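Workshop notebook – January 1, 2025
Clundgate shared workshop, back bench

Holiday, so the building was quiet and the heating was on its low setting, and I had the whole bench to spread out on. Happy New Year to whoever reads this after me – there is cake on the shelf by the kettle, please eat it before it goes stale.

I wanted to get one thing settled today, which is how the hand-held gripper lines up with wall fittings. We have been so pleased with how it does on cups and boxes that we rather skipped over anything flat and upright, and flat and upright is most of what a house is made of. If the Nerovar arm is ever going to turn off a lamp in Shanthi's hallway, we need good approaches recorded by hand first, and plenty of them.

Started by taking the fingers off and looking them over. The left one had worked itself a little loose again at the mounting hole. I put a drop of threadlocker on it this time, the mild kind, so don't be afraid to undo it later. The right one was fine. Both are still the black prints from before the holidays and I must say they are wearing better than I thought they would. I had a second pair ready, printed slower and with more walls, but I'm going to leave them in the drawer until these give us a reason to change.

Then the closing speed. I had it at the setting Piret liked for the cups, and for walls it feels jumpy in the hand, so I brought the ramp down to 200 and it's much kinder. Wrote the old value on tape inside the lid of the Selvanayagam box in case anybody wants it back. While I was in there I re-seated the connector that has been giving us dropouts. It clicked, and I don't remember it clicking before, so perhaps that was the whole trouble all along. I'd love that to be true but I'm not crossing it off the list yet.

Did 5 slow approaches with the tool held straight, and then started over with the wrist tipped, the way a person really does come at a wall when there's a chair or a coat in the way. My notes for the tipped ones are a bit scrappy because I was holding the tool in my good hand and writing with the other. The main thing I noticed is that I keep the fingers much wider apart than I need to, out of nerves I suppose, and then I lose my sense of where the middle is.
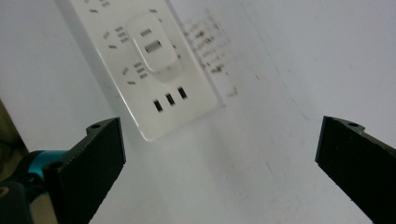 Piret Kivi wrote back that the tilt worries her less than the white-on-white. Her feeling is that a pale fitting on a pale wall leaves the tracker very little to hold on to, and she would like a strip of patterned tape nearby for the first sessions, taken away bit by bit later on. She also asks that we stick to rockers until March and leave anything with holes in it strictly alone, approach only, no contact. I agree with every word of that and have written it on the whiteboard too.

To do, in no special order:
– patterned tape, matte if the Kosville shop has it
– a center mark on each fingertip, paint pen should do
– check the left finger screw again after the threadlocker has had its night
– ask Shanthi how high her hallway switch is
– charge both packs, I left them at 2 bars

Tool is back on its hook and the logs are copied over. I took the good screwdriver home by mistake last time and it's now in the drawer where it belongs, sorry, Shanthi.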